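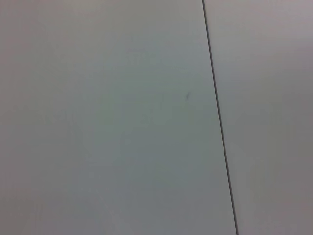 Two light gray panels with a matte finish, meeting edge to edge at a narrow seam.

Altmont adds matte gray panel line to its Tuvine surface program

ALTMONT — Altmont today announced the release of Tuvine Gray, a matte panel for cabinet fronts, utility room walls and storage units. The line joins the existing Tuvine white and sand finishes and will be available through Altmont dealers and the Ghaffari distribution network starting in June.

Tuvine Gray is intended for installations in which neighboring panels sit in the same plane with a visible joint left between them. The joint is not filled or covered with trim. It reads as a thin dark line against the lighter face of the panels, and its position is set at the planning stage along with panel width. Wide and narrow panels can be combined in one run, so that a joint falls where a door, an appliance opening or a change of wall direction requires it.

The finish is a cool light gray with low reflectance. Under uneven room lighting, a matte face of this type will show gradual changes in tone from one area to the next. Altmont recommends that customers review a full-size sample in the room of use, under both daylight and the installed lamps, before placing an order. Small color chips do not show this effect well.

Panels are supplied in 2 standard widths. Mounting is from the rear, using the Uvero clip rail already specified for the white and sand finishes. No fasteners pass through the face. Existing rails can be reused if they are level and undamaged, and single panels can be removed for access to pipes or wiring without taking down the rest of the run.

Care instructions have been revised for the new finish. Pen ticks, scuffs and specks of debris are more noticeable on a plain light surface than on a patterned one and should be treated individually. Loose debris is lifted with a dry cloth first. Remaining marks are wiped with a damp microfiber cloth and a mild dish soap solution, working in one direction, followed by clean water and a dry cloth. Abrasive pads, melamine sponges and solvent cleaners should not be used, as they can leave polished spots. Faint streaks left after wiping are usually soap residue and can be removed with a second pass of clean water.

The joint between panels should be cleaned with a soft brush or a vacuum brush attachment. Water should not be sprayed directly into it.

Tuvine Gray carries a 3-year limited warranty on the finish. Orders ship from the Altmont warehouse on pallets, with a protective film on each face. The film must be removed within 70 days of delivery. Panels stored with the film in place beyond that period are excluded from finish claims.

Sample panels, installation drawings and the revised care sheet can be requested from any Altmont or Ghaffari sales office. Current Tuvine dealers will receive the updated binder pages with their next regular shipment.

About Altmont
Altmont manufactures panels and mounting systems for residential kitchens, laundry rooms and light commercial interiors. Its product lines include Tuvine surfaces and Uvero mounting hardware.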